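Keeping School Award Certificates and Paper Prizes in Good Order

Most certificates handed out at school award assemblies are printed on ordinary card stock and start to yellow within a few years on a sunny wall. The tips that follow cover storage, flattening, framing and hanging. They apply to honor roll sheets, attendance awards, spelling bee ribbons on card and the larger presentation sheets given out at the end of May.

Sorting

Empty the folder onto a clean table and make two piles: items to display and items to store. Anything with a wet-ink signature goes in a separate sleeve right away. Ballpoint is fairly stable. Felt-tip and gel signatures fade fast and can transfer to a facing sheet.

Write the student's name, grade and year in soft pencil on the back, near the bottom edge. Do not use a ballpoint on the back of a certificate; the pressure shows through on the front. Do not use sticky notes for dating. The adhesive leaves a film that picks up dirt.

Remove staples with a thin blade slid under the legs, not with a jaw-type staple puller. Paper clips come off by holding the sheet flat and opening the outer loop with a fingernail. If a clip has rusted in place, slip a strip of polyester film under each side before moving it.

Flattening a rolled certificate

Certificates that were rolled and tied with ribbon will not lie flat in a frame. Leave the roll in a bathroom with the door closed after a hot shower, well clear of any splash, for an hour. The sheet should feel limp but not damp. Lay it face down between two sheets of plain white blotting paper and put a board on top. Weight the board evenly with books. Change the blotting paper the next morning and leave the stack for two more days.

Do not iron a certificate. Foil seals lift at low heat, and laser toner softens and sticks to whatever touches it. Embossed seals need a cutout in the lower blotter, slightly larger than the seal, or the relief will be pressed out.

Cleaning

Surface dirt comes off with a soft brush, worked from the center outward. Pencil smudges in the margin can be treated with a white vinyl eraser, using short strokes in one direction – brush the crumbs away before turning the sheet. Leave the printed area alone. Ink-jet certificates should be brushed only, as the print sits close to the surface and scuffs easily.

Choosing a mat and frame

Glass or acrylic must not touch the paper. Use a window mat at least four-ply thick, labeled acid-free, with a backing board of the same grade. Hinge the certificate to the backing along the top edge only, with two small tabs of gummed paper or Japanese tissue. Paper fixed on all four sides will buckle when humidity changes.

For a standard letter-size certificate, an 11 by 14 inch frame with a mat opening 1/4 inch smaller than the sheet in each direction is the usual choice. The Pella frame in our own hallway was bought as a kit, and the gray backing board supplied with it had to be replaced. Gray or brown board should be treated as acidic unless marked otherwise.
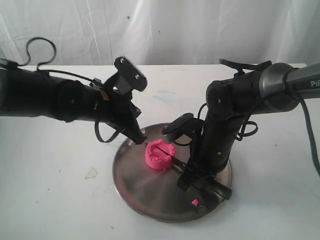

Yung-ching Ng writes that a mat opening smaller than the sheet hid half of the principal's signature on a Sawatzky School merit award, and that a float mount solved it. In that method the opening is cut 1/2 inch larger than the certificate, the full sheet is left visible, and spacers in the frame rabbet keep the glazing off the paper. The correction is a fair one. Measure from the outermost ink, seal or border to the paper edge on all four sides before cutting anything.

Hanging

Keep frames off exterior walls in damp rooms and out of direct sun. UV-filtering acrylic slows fading but does not stop it. A north-facing hallway is usually adequate. Fit felt or rubber bumpers to the lower corners so that air can move behind the frame.

Two hooks set level hold a frame straighter than one. Mark the wall through a strip of masking tape, drill or nail through the tape, then peel it off. For a row of frames, align the top edges if all are the same size and the centers if they are not.

If the certificate is the only copy, scan it first at 600 dpi, frame the print and put the original in storage.

Storage

Use polyester or polypropylene sleeves. PVC sleeves have a strong smell when new and will lift toner over time. Sleeves go upright in a rigid box, packed firmly enough that sheets do not slump. A loose box can be filled out with a folded piece of acid-free board. Keep the box in a closet inside the living space – attics and basements swing too far in temperature and humidity.

Medals, pins and trophy plates should be boxed separately. Metal tarnish marks paper, and a pin back will dent every sheet beneath it. Ribbons can be stored flat between unbuffered tissue, with dark colors kept away from white card.

Check the box once a year. Replace any sleeve that has clouded or feels tacky, and air the contents for an afternoon if there is any musty odor.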